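Home | News | Projects | Jobs | Contact

Gruvero starts collecting movements for its two-armed robot

The company Gruvero has started to collect examples for the learning system of its two-armed robot. The work is done at its office in Brutby and will continue until the end of July. The aim is 800 complete examples, which will then be used to train the first version of the software.

In each example an operator guides the robot through one short task, such as passing a cloth from one hand to the other or opening a small box. The cameras and the joints are recorded at the same time. One example takes roughly 2 minutes. Afterwards a second person looks through the recording and decides if it can be kept.

Failed attempts are also stored, but in a separate folder. Gruvero says that it has not yet decided how to use them. In an earlier project, called Peltitz, they were deleted, and the team later regretted this.

Most of the attention this month goes to movements in which both hands are close together. These are difficult for the operator, who must judge the distance between the fingers, and they were almost absent from the Peltitz recordings. The wrist cameras are important for this part. They show the fingers from very near, with the sleeve of the other arm often filling much of the view, and the system has to learn from such views too.

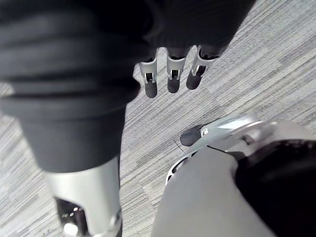
What comes next

When the examples are complete, training will be done together with Fujimoto, a software partner of the company. A first test with 3 household tasks is planned for the autumn of 2026. Gruvero also wants to publish a part of the recordings, but the license is still under discussion.

Operators who would like to take part in the next round can write to the Brutby office. Experience with robots is not necessary, and training is given on the first morning.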